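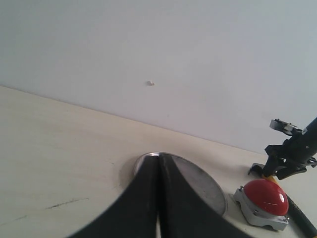
先说好,我不是什么职场专家,就是一个在家办公第四年、中间换过两次工作的普通人。上个月在群里随口说了一句“我家里有个箱子专门放工作上的东西”,结果一堆人来问箱子里都装了什么,那我干脆写一篇,省得一遍遍打字。

这篇讲的是怎么在家里收拾“工作那一摊”:合同、工资条、报销票据、公司发的电脑和门禁卡,还有那根永远找不到的充电线。都是我自己试过的土办法,有的很笨,但真的好用!

一、公司的东西和自己的东西,分两个抽屉

我在Shehata上班的时候,公司给配了电脑、耳机、一个扩展坞,还有一把小得可怜的鼠标。我那时候图省事,全跟自己的东西混在一起,结果交还设备那天翻了一下午,最后发现扩展坞被我拿去接客厅电视了……

现在我的做法是:书桌左边抽屉归公司,右边抽屉归我,绝不串门。公司的每样东西,到手当天就在底部贴一小条美纹纸胶带,写上领取的月份和公司名字。为什么用美纹纸呢,撕下来不留胶,还的时候干干净净。千万别用那种透明大胶带,我用过,拿风油精擦了半天才擦掉。

原装盒子也别急着扔。我知道占地方,我家也小,但是寄还设备的时候有原盒子实在太省心了。盒子压平,塞到衣柜和墙之间那条缝里,泡沫另外用一个垃圾袋套好扎紧,写上是谁的。

二、纸质的东西:一个风琴夹就够

我试过活页夹、文件盒、挂墙袋,最后又回到最土的风琴夹。楼下文具店随便买一个就行,别买太厚的,太厚你就会什么都往里塞。

我的格子是这么分的:
劳动合同和补充协议
工资条和个税
社保公积金
报销(没报的)
报销(报完的)
体检和请假证明
杂七杂八

“没报的”和“报完的”一定要分开,这个我吃过亏。有一回在Curard出差,有一笔176块的打车票,我死活记不清报没报,怕重复报丢人,就没交。过了很久整理东西才发现确实没报,早就过期了。176块,够我吃好几顿麻辣烫的!

热敏纸的小票记得当天就拍照,尤其是夏天,放在窗边没多久字就淡了。也别往上贴透明胶,贴过的地方字掉得更快。我现在是吃完饭站在店门口就拍,拍完再塞进钱包。

三、工资条对账,放在洗衣机转的时候做

我是个特别讨厌算账的人,所以得给这件事绑一个固定的时间。我选的是周四晚上,洗衣机一开,坐下来,衣服洗好之前必须弄完。

一个月里对一次工资条,其他的周四就理理票据、删删截图。对工资条我只看几样:基本工资对不对,加班和补贴有没有漏,扣款里有没有看不懂的名目。看不懂的就拿铅笔画个圈,第二天上班发消息问。语气随意一点就好,“这个麻烦帮我看一下是什么”,人事一般也就顺手查了。

有一次我就这么圈出来一笔,少发了700块的补贴,问了以后下个月补上了。不是谁使坏,就是系统里有个勾没打上。要是不看,那700块也就没了。

四、离职备用袋

这个是群里问得最多的。名字听着有点吓人,其实就是一个拉链文件袋,平时扔在风琴夹后面,半年翻一次。里面放着:

合同复印件一份
最近几个月的工资条打印件
自己的年假余额(我是手写在便利贴上,休一次改一次)
公司设备清单,就是抽屉里那些贴了胶带的
几个一起干过活、以后还想联系的同事的私人联系方式

最后一条很多人会忘。公司邮箱和聊天软件说关就关的,关了你连谢谢都没地方说。我离开Flernberg那次就是,下午谈完,晚上账号就登不进去了,有个教了我很多东西的前辈,我到现在都没找着人。

顺便说一句,袋子里只放属于自己的东西。客户资料、公司内部文件,一张都别带回家,给自己找麻烦。自己电脑里的私人照片、私人账号密码也早点从公司电脑上清出来,别等到最后一天手忙脚乱。

五、手头的一点“喘气钱”

这个算半个家务吧。我有一张单独的卡,里面的钱平时不动,只管换工作中间的空档。我每个月发工资当天就转2000进去,转完就当没有这笔钱。有的月份实在紧就少转点,但尽量不空着。

至于空档期一个月要花多少,我是把家里的固定支出写在冰箱上的:房租分摊、水电燃气、宽带、手机、买菜。我一个人最省的状态下是3360一个月。这个数字写出来以后我反而没那么慌了,以前老觉得一天没工作天就要塌。你们的数字肯定和我不一样,城市不同、有没有娃都差很远,自己拿张纸写一遍就知道了。

六、几个零碎的小招

门禁卡和工牌:玄关钉一个小挂钩,进门就挂上,别放包里。换包的人懂的。

充电线:两头都贴标签,只贴一头等于没贴,因为你从插座那头看永远不知道是谁的。面包袋上那种小塑料扣也能拿来写字,夹在线上正好。

工作笔记本:封面写起止月份,写完一本就在最后一页列个简单目录。我后来面试Fetelance,就是翻着这几本旧本子准备的,做过什么项目、当时怎么解决的,全在里头,比硬想强太多了。

碎纸:没有碎纸机的话,把要销毁的纸泡在水桶里过一夜,第二天一捏就烂,沥干了再扔。就是别倒进马桶,会堵,我朋友家堵过,通下水的师傅脸色很难看。

书桌上的咖啡渍:小苏打加一点点水调成糊,抹上去等一会儿,湿布擦掉。先找个不显眼的角落试试,有漆的桌面别使劲搓。

风琴夹塞满了怎么办,也有人问。我是过年大扫除的时候清一次,报完的票据扫描存好以后就泡水桶,合同和社保那两格从来不清,再旧也留着。扫描件我按年份建文件夹,文件名就写“月份加什么事”,别写“新建文档最终版2”,回头你自己都不认识。

下回有空再写写我那个塞满转接头的饼干盒吧,那个更乱,我得先收拾完才好意思说。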